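Please stop telling me the robot is fine

6 min read
187 shares | 34 comments

I want to complain about a word, and the word is "fine." I have heard it from vendors and from people I like a lot, and I have said it myself at two in the morning with a hex key in my teeth. The arm is fine. The arm was fine yesterday. It's fine now, just power cycle it.

Back in December we had a bad one at our bench. We run a two-arm setup, the kind where each arm has a parallel gripper and the pair of them work over one table, sorting and folding and picking up small stuff. The left arm was halfway through a reach when its wrist let go of its position and swung inward. It hit the right gripper hard enough to knock a finger loose. Mayuree Yensuk had her hand over the table maybe ten seconds earlier, straightening out a shirt. She didn't get hurt. She did go and sit in the stairwell for a bit, and I don't blame her at all.

So what happened? A cable. The one that feeds the wrist had been rubbing on the same spot every time the joint rolled over, and the insulation wore through to where the encoder signal dropped out for a moment. The controller we use, a Cemer, is supposed to stop everything when it loses an encoder. Ours had a setting that let it ride through short dropouts, and somebody had turned that up to 60 milliseconds because the arm kept stopping for what looked like no reason.

You see where I'm going. The arm kept stopping because the cable was going bad! It had been telling us for weeks, in the only way it could, and we responded by teaching it to be quiet.

I went back through the logs afterward with Decha Boonchu, who wrote most of our control code and took this harder than he needed to. We found 187 encoder warnings before the crash. They were all there with timestamps, every one of them cleared by a person, and I was that person more often than I'd like to put in writing. I remember the feeling, too. You've got an afternoon of runs planned, the little box pops up, you click it away and the arm goes back to work. It doesn't feel like a safety decision. It feels like closing a pop-up ad.
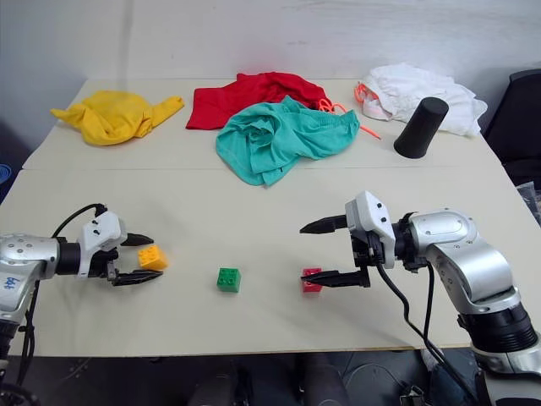 People who don't work with these things tend to worry about the software doing something clever and awful. I worry about cables. Cables, screws that back out, and that one parameter a tired person changed in the fall and never wrote down. Small arms make it worse, I think, because they look harmless. With a big industrial arm you put up a fence, and you think about that fence every time you walk past it. With a tabletop arm you pull up a chair. You reach in to fix a sleeve while it's powered, and then you do it again, and by the end of the month your hands are in there all day long.

Abdelkrim El Khatib, who used to work on packaging lines at Quintero, thinks I'm being dramatic. His argument (and it's a decent one) is that if you stop for every warning you never get any work done, and people who can't get work done start going around the safety system completely. A stop that fires for nothing trains you to ignore the stop that matters. He's right about that part. I've watched it happen, and apparently I've also been it.

Where we split is what to do next. Abdelkrim would tune the threshold carefully and move on. I'd say a nuisance stop is a broken part until you've proved otherwise, and you don't get to touch the threshold until somebody has had the covers off and looked. Yes, that costs time. Ours would have cost roughly 34 minutes, going by how long the cable swap took once we knew which cable it was. The crash cost us a finger, a wrist joint and most of a month waiting on parts from Rirken, plus whatever it cost Mayuree to put her hand back over that table.

I do have a bone to pick with the manufacturers too. The ride-through setting lives on the same menu page as the screen brightness. No password, no note asking why you changed it, no line in the log saying it was changed at all. Decha had to work out when it happened by comparing old backups. I wrote to support and got a polite answer saying the unit was performing within its configured limits. Well, sure. It was fine.

We've changed a few things. The ride-through is back at the factory value. Changes to limits go in a paper notebook with a name next to them - paper, because you can't click paper away. The wrist cables have more slack and get checked by hand before the first run. And the arms are powered down before anybody reaches in, which is annoying, and which I have already caught myself skipping once.

That last one bothers me. I wrote the rule! I was there when the thing swung. A couple of months of quiet running and my hand was over the table again, moving something an inch to the left, with both arms live. Mayuree saw me do it and didn't say a word, just leaned over and hit the stop.

So if your arm faults today and comes right back after a restart, go look at it before you tell anyone how it is. Pull the cover. Run your thumb along the cable.

Comments (34)
© Notes from the Pilum Bench. Contact the author
Back to top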